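Subject: Re: [satton-energy] Wastano transmission line - route change and the February hearing
Date: 31/01/2025

Hi all,

I have finally read the whole route filing, maps and all, and I am more excited about this line than I have been in months! Answers to the earlier questions are further down, under the quoted bits. Sorry for the length.

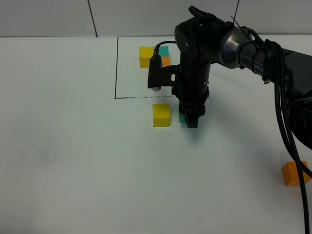
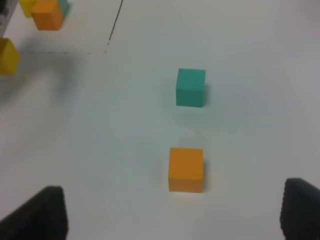 Two views of the white tabletop, with the teal cube in both.

First, the big change. The Wastano line was going to run straight down the east side of the valley and cut across the wet ground behind Satton. The new filing moves it over to the old rail corridor, where the trees are already cleared and there is a gravel service road most of the way. It makes the line a little longer, and the towers near the river crossing are taller than in the first version (I know some of you won't love that), but it stays out of the marsh completely. Plenty of people on this list wrote letters asking for exactly that, and they got it.

Now the questions.

> I'm still trying to work out who pays for this. The first notice
> said the cost would be "recovered from customers" and left it there.
> Does that mean only Satton customers, or everybody on the Cadwaladr
> system? My bill is high enough already.

Everybody on the Cadwaladr system, as I read it. There is a table in the back of the filing, after the soil reports, that spreads the cost over 20 years and across all their service areas. Satton doesn't get its own surcharge. What I couldn't find is what happens if the project runs over budget. The earlier filing had a cap and I don't see one in the new version, so that would be a really good thing to bring up at the hearing. I plan to ask it myself, but please ask it too. It carries more weight coming from several of us.

> Also, is this line even for us? I heard that all the power is
> going to Korunance and we just get to look at the towers.

Partly true! Korunance is the biggest single customer and they have signed up for 60 percent of the capacity. The rest goes to the regular grid through the Satton substation, which gets a full rebuild as part of the job. If you were here for the ice storm you know what that substation is like. We have one feed coming in, and when it goes, we all sit in the dark until a crew gets over the pass. With the new line there would be 2 feeds, from different directions. For me that alone is worth showing up to support.

> And what about the landowners along the new route? Has anyone
> told them?

Letters have gone to every owner within 100 feet of the corridor. If you think you should have gotten one and didn't, call the county planning desk and ask them to check your parcel number against the list - they were quick and friendly when I called. The easement offers are a separate thing and will come later, after the route is approved. Please don't sign anything before then without having somebody read it over for you. The sample agreement in the filing has a paragraph on access roads that is a lot broader than it needs to be. It lets crews use any existing road on the property, at any time, and says nothing about fixing ruts or closing gates. I'd like to see that tightened up, and I don't think it would cost Cadwaladr much to do it.

> Last thing, is the wind farm part of this or not? I keep getting
> two different answers.

Not part of this filing. The maps do show a spur going up toward the ridge, drawn as a dotted line, and that's where the confusion comes from. The spur would need its own application and its own hearing. I would be thrilled to see it built, and I'll happily argue about that with anybody here, but you can be for the main line and against the spur, or the other way around. Comments about the ridge probably won't be considered this time, so save them.

On the hearing itself: it's in February, at the high school, in the cafeteria this time and not the gym (thank goodness, the sound in that gym is terrible). You can sign up to speak at the door. Written comments count just the same as spoken ones, and they can be short. Mine is going to be two paragraphs, one saying thank you for moving the route and one about the missing cost cap.

A few of us are talking about driving over together from the north end. If you want a ride, or have room in your car, reply to me off the list and I'll try to match people up. I also have a printed copy of the maps that I can lend out. They are much easier to follow on paper, and the river crossing sheet is impossible to read on a phone.

If I got any of the numbers wrong, please correct me on the list so everybody sees it before the hearing.

See you there!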